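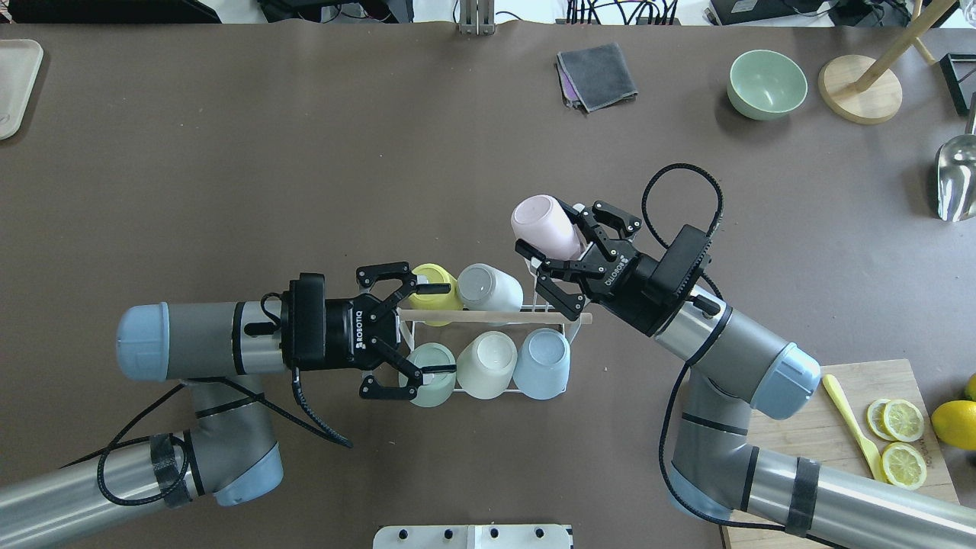 The crockery part of the Plerstead kitchen is now close to finished. Since the last report we have cleared the old wall cupboard, thrown out what was chipped and moved the everyday cups to the tables, where people can reach them without asking. The white wire racks have turned out to be the right choice. They take cups on two levels, so a full set fits in a small space, and the plain colours we bought (pale yellow, mint green, pale blue, pink, white and cream) let regulars keep to one cup through a morning. That has cut down the washing-up more than we expected.

**Spending**

The grant for this part was £1000. We have spent £300 on cups and racks, all from Tekwood, and the invoice is with Silvia Kopecký. The rest is set aside for the drainer, the shelf over the sink and a replacement tap. Badent quoted for the tap in September and have agreed to hold the price until the work is done.

We did not buy saucers. Birthe Eskildsen asked the lunch group and hardly anyone wanted them.

**Use of the kitchen**

The lunch club now has 34 people on its list, and up to 24 come on a busy day. Cups were the main shortage before. They are no longer short, but teaspoons are, and we would like to move a small sum across from the shelf budget to cover them. Please let Veerle Aerts know if that needs a form.

The morning routine has settled down. Whoever opens up puts the racks out on the brown tables before 10, and they go back by the sink after lunch. Cups are stored on the racks and do not go back in the cupboard, which is now for plates and serving dishes only. Aranka Bognár has relabelled the cupboard doors to match.

**Problems**

- The first racks delivered were the wrong size and had to go back. Tekwood collected them at no charge, but it put us behind.
- The shelf by the door is too narrow for a rack. We had planned to keep a spare one there and now keep it in the store cupboard.
- The hot tap still drips. Joscha Janssen has changed the washer once and it made little difference.
- Some of the older mugs have found their way back into the kitchen. We are putting them in a box for the Takács hall, who have said they can use them.

**Next steps**

The drainer is on order. Once it comes we will fix the shelf over the sink at the height marked on the plan you have already seen, and Badent will fit the tap on the same visit as the pipework check - this saves a second call-out charge. The kitchen will be closed for one morning while they do it, and the lunch club will have sandwiches in the front room.

We would also like to reline the cutlery drawers if there is money left. It was not in the original bid, so we will write separately before spending anything on it.

Receipts for the cups and racks are attached. The tap quote will follow with the next report, along with the revised attendance sheet.

Veerle Aerts
Plerstead kitchen project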